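Bralon Réseaux recrute : technicien ou technicienne en faisceaux hertziens et liaisons optiques (F/H)

Référence : BR-168
Type de contrat : contrat à durée indéterminée, temps plein
Prise de poste : septembre
Rattachement : direction de l'exploitation, pôle Transmission

L'entreprise

Bralon Réseaux conçoit, installe et exploite des liaisons de transmission sans fil pour des collectivités, des établissements hospitaliers, des ports et des opérateurs de télécommunications. Le parc en exploitation comprend 168 liaisons, réparties entre faisceaux hertziens en bandes licenciées, liaisons en bande millimétrique et, pour les courtes distances en milieu urbain, liaisons optiques en espace libre. La supervision est assurée en continu depuis le centre de Terel, qui accueille également le laboratoire de qualification et le magasin de pièces.

Dans le cadre du renouvellement du réseau de collecte Mamani, confié à l'entreprise au printemps, le pôle Transmission renforce son équipe de terrain. Le programme prévoit le remplacement des équipements les plus anciens, l'augmentation de la capacité des artères principales et la mise en place de chemins de secours sur l'ensemble des sites prioritaires.

Missions

Sous la responsabilité de Szabolcs Dobos, responsable du pôle Transmission, la personne recrutée aura pour missions :

- de réaliser les visites préalables et les relevés de site (visibilité directe, hauteur disponible, alimentation, mise à la terre, cheminement des câbles) ;
- d'installer et d'aligner les antennes et les têtes optiques, puis de procéder aux mesures de recette ;
- de configurer les équipements radio, notamment la modulation adaptative, la redondance 1+1 et la synchronisation ;
- d'assurer la maintenance préventive et corrective, y compris les interventions en hauteur ;
- de rédiger les dossiers d'ouvrage exécuté et de tenir à jour la base de données des liaisons ;
- de participer au diagnostic des évanouissements et des brouillages, en relation avec le centre de supervision.

Les déplacements représentent une part importante de l'activité. Ils s'effectuent en binôme, avec un véhicule de service, dans la zone d'exploitation de Terel et, ponctuellement, sur les sites côtiers de Butska. Les interventions programmées sur les liaisons en service ont lieu entre 22 heures et 4 heures, selon un planning communiqué à l'avance et donnant lieu à récupération.

Profil recherché

Le poste est ouvert aux titulaires d'un diplôme de niveau bac + 2 ou bac + 3 en télécommunications, électronique ou réseaux. Les candidatures de personnes issues d'autres formations seront étudiées dès lors qu'elles justifient d'une pratique équivalente des transmissions radio.

Sont attendues :

- une bonne connaissance de la propagation et de l'établissement d'un bilan de liaison ;
- la maîtrise des bases de l'Ethernet et de l'IP (VLAN, qualité de service, agrégation de liens) ;
- l'usage courant de l'analyseur de spectre et du testeur de débit ;
- l'aptitude médicale au travail en hauteur ;
- le permis B en cours de validité ;
- une expression écrite claire en français et la lecture de documentations techniques en anglais.

L'habilitation électrique et la formation au port du harnais peuvent être acquises après l'embauche, aux frais de l'entreprise. Une première expérience des liaisons optiques en espace libre serait appréciée ; elle ne constitue pas une condition de recevabilité.

Conditions d'emploi

La rémunération est fixée selon la grille interne, en fonction de l'expérience et des qualifications. S'y ajoutent une prime d'astreinte de 400 euros bruts par semaine d'astreinte effectuée, des indemnités de repas et de déplacement, une complémentaire santé prise en charge pour moitié par l'employeur et un accès au plan de formation annuel. L'astreinte est organisée par roulement au sein de l'équipe et ne débute qu'à l'issue de la période d'intégration.

Cette période dure quatre mois. Elle comprend un passage au laboratoire de qualification, un séjour au centre de supervision et un accompagnement sur le terrain par Adel Badawi, référent technique pour les bandes millimétriques. Un entretien de bilan est organisé à son terme. 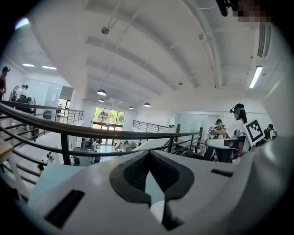 Rizwan Yousafzai : j'ai rejoint le pôle après plusieurs années de câblage, sans jamais avoir aligné une parabole. L'accompagnement m'a permis de comprendre ce que je mesurais avant d'être laissé en autonomie sur un pylône. Je conseille aux candidats de se préparer aux travaux de nuit, qui demandent une vraie organisation personnelle, et de ne pas négliger la partie rédactionnelle : un dossier de recette bien tenu fait gagner des heures lors du dépannage suivant.

Procédure de recrutement

Le dossier de candidature comprend un curriculum vitæ, une lettre de motivation, la copie du diplôme le plus élevé et, le cas échéant, les attestations d'habilitation en cours de validité. Il est à adresser au service des ressources humaines de Bralon Réseaux, à l'attention d'Inmaculada Requena, sous la référence BR-168, avant la fin du mois de juin. Les dossiers incomplets feront l'objet d'une seule relance.

Les candidats présélectionnés seront reçus en juillet au centre de Terel. La rencontre comporte un entretien avec le responsable du pôle et une mise en situation technique portant sur la lecture d'un bilan de liaison et l'analyse d'un relevé d'alarmes. Aucune préparation particulière n'est requise. L'usage d'une calculatrice est autorisé. Les frais de transport sont remboursés sur présentation des justificatifs, dans la limite du tarif ferroviaire de seconde classe.

Une réponse écrite sera adressée à chaque candidat, quelle que soit l'issue de la procédure. Les dossiers non retenus sont détruits, sauf accord exprès de l'intéressé pour leur conservation en vue d'un recrutement ultérieur.

À compétences égales, le poste est ouvert à toutes et à tous. Les personnes en situation de handicap peuvent demander un aménagement des épreuves auprès du service des ressources humaines au moment du dépôt de leur dossier.

Les questions relatives au contenu technique du poste peuvent être adressées à Heiðrún Thygesen, adjointe au responsable du pôle Transmission, en rappelant la référence de l'annonce.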